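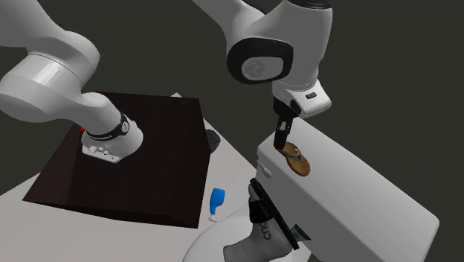 October 24, 2019
By Gleice Cavalcanti

Dear Rosângela,

Thank you again for your patience while we got our feet under us this summer. I promised you a fuller account of the sorting work at Drolside, and I'm glad to say there is plenty to tell!

As you know, returned household goods come back to us from the Flistcombe stores all mixed together, and somebody has to pick through every tote. We want the arm to take over the worst of that picking. Since July the team has been working in simulation, with bathroom pieces and small odds and ends set out on one tabletop, and Jhonatan Grajales has now been through 1,000 practice picks. He keeps the misses in a separate folder and goes over them on Monday mornings with whoever on the floor would like to sit in (usually more people than chairs).
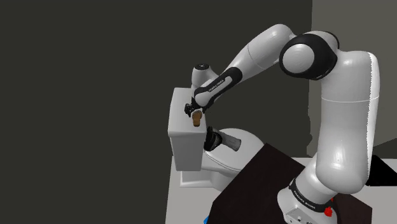 The people side has taken more of my time than the machine side, and I don't regret an hour of it. We have 20 sorters on the day shift. Ronaldo Xavier and I met with each of them, and the question we heard most was whether hours would be cut. They won't be under this grant, and we put that in writing. Two sorters have started training as cell operators at the higher pay grade. Others asked to move to repair and repacking, where we have been short for a long while.

Objects resting on top of other objects are still our hardest case, and I would rather tell you so now than in the spring.

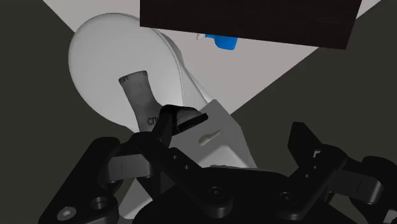 Gripper view in simulation, fingers open.

We have spent about 70 percent of the equipment line. The floor guarding quote from Bremus came in higher than planned, and I'll send you a revised budget page once Ronaldo has checked it.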